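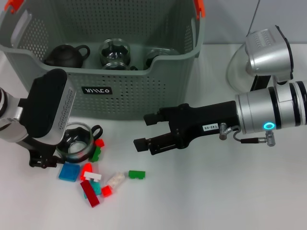
Tahsin Navaratnamさんからは、実家の食器棚を片づけているのだけれど、急須がひとつだけ、ふたの縁が少し欠けている、こういうものでも引き取ってもらえるのでしょうか、というお便りをいただきました。同じようなご相談は季節を問わず届きますので、暮らしの道具のお譲り会「トラレロ(Trarero)」によく寄せられるご質問を、この機会にまとめ直しました。少し長くなりますが、お茶でも飲みながら、気になるところだけ拾い読みしていただければうれしいです。

(12月21日(土)更新)

## 欠けた食器や急須も持ち込めますか

口をつけるところや手に触れるところが欠けている場合は、申し訳ないのですがお断りしています。底の小さな傷や貫入、釉薬のむらなどはまったく問題ありません。急須のふたの縁は悩ましいところで、指に引っかからない程度でしたら受付で一緒に見て決めましょう。茶渋は、重曹で軽くこすってきていただけると大変助かりますが、落ちきらなくてもどうぞそのままお持ちください。

## ふたや茶こしがそろっていなくてもよいですか

はい、喜んでお預かりします。急須のふたというのは不思議なもので、本体だけを探している方もいれば、ふただけを探している方もいらっしゃいます。部品だけのものは「はんぱ棚」に並べますので、袋に入れて、内径がわかるようでしたら紙に書いて添えてください。

## おもちゃはどこまで受け付けていますか

積み木、ブロック、パズル、盤を使うゲームなどが中心です。ぬいぐるみは洗濯表示が読めるものに限らせてください。電池を使うものは、電池を抜いてからお持ちください(液漏れの跡があるものはご遠慮いただいています)。

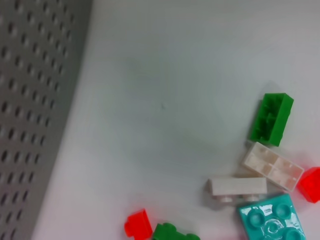 テーブルの上のおもちゃのブロック

ブロックは種類が混ざっていてもかまいません。仕分けは会場でいたします。むしろ、おうちで細かく分けようとして途中で疲れてしまい、結局また押し入れに戻した、というお話をよく伺いますので、どうか気軽に、まとめて袋に入れてきてくださいね。

## 一度に何点まで持ち込めますか

おひとり21点までです。スプーンやフォークのような小さなものは、ひと束で1点と数えます。前回の会では全部で807点が集まり、並べる台が足りなくなって、隣のスラニナ(Slanina)書店さんに長机をお借りしました。あのときは本当にありがとうございました。点数を超えそうなときは、次の回に分けていただくか、ご家族と一緒にお越しください。

## 箱や袋はどんなものがよいですか

口が大きく開いて、上から中身が見えるものがいちばん扱いやすいです。段ボールでしたら、みかん箱くらいの大きさまでにしてください。それより大きいと、食器を入れたときに底が抜けてしまうことがあります。

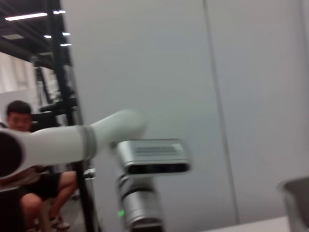 新聞紙で包むときは、ひとつずつくるんで、お皿は寝かせずに立てて入れてください。湯のみやコップは内側にも丸めた紙を詰めると、電車で運ばれる方も安心かと思います。持ってこられた箱やかごは、その場で空にしてお返しします。返却が不要なときは、ひと声おかけください。

## いただくだけの参加でもよいですか

もちろんです。何も持たずに、ふらりといらしてください。お茶の道具は早い時間になくなりがちですが、午後に届くものもありますので、遅い時間が損ということもありません。整理券は開場前に136枚お配りし、なくなったあとは順番にご案内しています。

## お金はかかりますか

品物はすべて無料です。会場費の足しにと、入口に募金箱を置いていますが、入れても入れなくても、受付では何も申し上げません。転売を目的としたお持ち帰りだけは、どうぞご遠慮ください。

## 割れ物を送ってもよいですか

以前は宅配でもお受けしていたのですが、割れて届くことが続いたため、食器とガラスは手渡しのみとさせていただきました。おもちゃと布ものは、今もヴミア(Vumia)会館気付でお送りいただけます。送料は恐れ入りますがご負担ください。

## 残った品物はどうなりますか

次の回まで会館の物置で保管し、二回続けて行き先が決まらなかったものは、地域の陶器リサイクルや資源回収に出しています。春の会で残ったのは168点で、その多くは大皿でした。大皿をお探しの方、ぜひいらしてください。

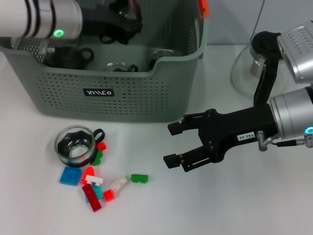

湯のみやマグを一客だけもらって帰るのは気が引ける、とおっしゃる方がいました。五客そろいのうちのひとつを抜いてしまうようで、と。お気持ちはよくわかるのですが、そろいのままで残したいものには、出された方の希望で「セット」の札をつけてあります。札のないものは、どうぞ遠慮なく、一客だけお選びください。

## 次の会はいつですか

4月を予定しています。日にちが決まりましたら、このページと会館の掲示板でお知らせします。持ち込みの予約は必要ありませんが、点数の多い方は、開場の少し前にお越しいただけると受付がゆっくりできます。ほかにも気になることがありましたら、会館の窓口にメモを残していってください。お返事は少しお時間をいただきますが、必ずいたします。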